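4.2 Saucepan and lid

Applies to the Tikela saucepan, item 541. Complete section 4.1 (washing before first use) before you start.

1. Set the pan on a flat, light-colored surface. Small items are easier to find there.
2. Take out anything left inside the pan - packing pieces, fruit, utensils.
3. Turn the long handle away from the table edge.
4. Hold the lid by its center knob and lower it level onto the rim.
5. Check that the lid does not rock. If it does, lift it and repeat step 4. 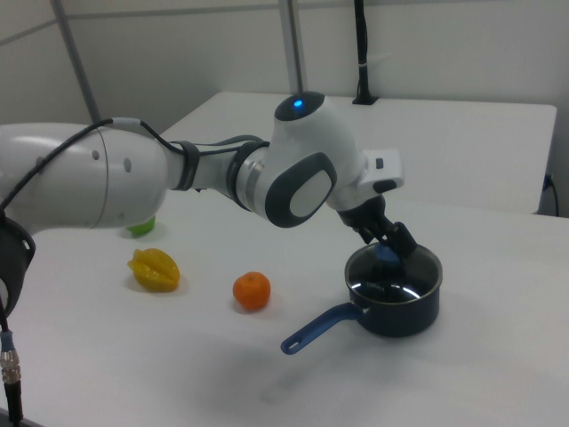
Blue handle with hanging hole, both views.
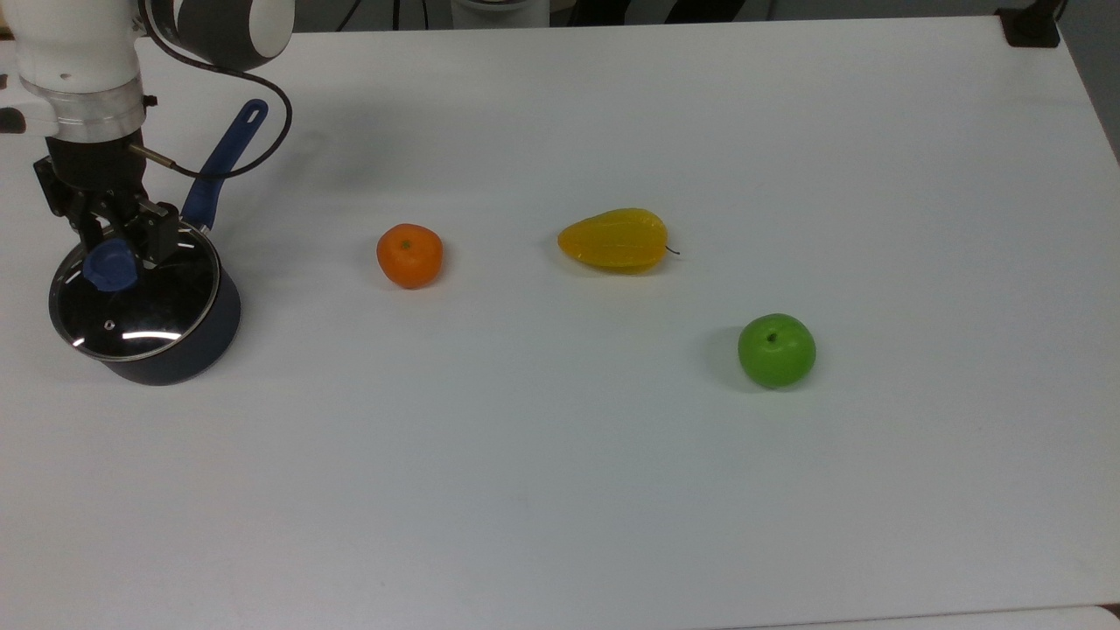
Jyoti Semwal wrote in to say that step 5 should come with a warning about grit on the rim, as a single grain of salt made her lid rock for 6 days before she found it. Wipe the rim with a dry cloth before each check.

CAUTION: Steam leaves through the vent in the glass. Keep hands clear of it when the pan is on the heat.

NOTE: Do not hang the pan with the lid on. Store the lid flat.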